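Ferry or bus to Pavevwood with two kids in October?

We have a long weekend in October and want to spend it at Pavevwood, mostly for the lake beach and the cliff path. We will be in Derko without a car. I see there is a ferry and also a bus that goes the long way by the north shore. Is the ferry still running that late, and is it worth the extra money? Our kids are 4 and 7 and the younger one gets carsick.

Posted 14/03/2025 by millpond_anna
6 comments · 11 shares

Fiachra Heffernan
The ferry runs through October but on the short timetable, so you get one boat out in the morning and one back in the late afternoon. The crossing takes 60 minutes. Buy your return ticket at the Derko pier before you board — the office on the Pavevwood side closes for the season. The bus is cheaper and goes more often, but the last stretch is all bends, and I would not do it with a carsick child. The beach is pebble, so bring water shoes. The cliff path is fine for a 7-year-old as far as the lookout. After that it gets steep and I would turn back.

trailmix
bus is ok, sit at the front. we did it with ours and no problems

We use cookies to remember your settings. Accept | Manage
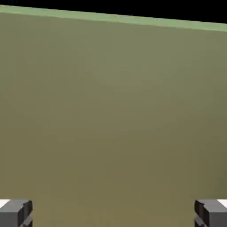
Page 2

Dornier
Agree on the ferry. One thing to add is food. Most places by the beach shut early in the fall, but Bùi, the noodle place up the hill from the landing, was open every night when we stayed. They take cash only. If the boat is canceled for wind, they put a notice up at the pier and your ticket is good for the bus, so keep it on you. The lake is cold by then. Our kids went in up to their knees and that was enough.

Get new answers by email. Sign up for our newsletter.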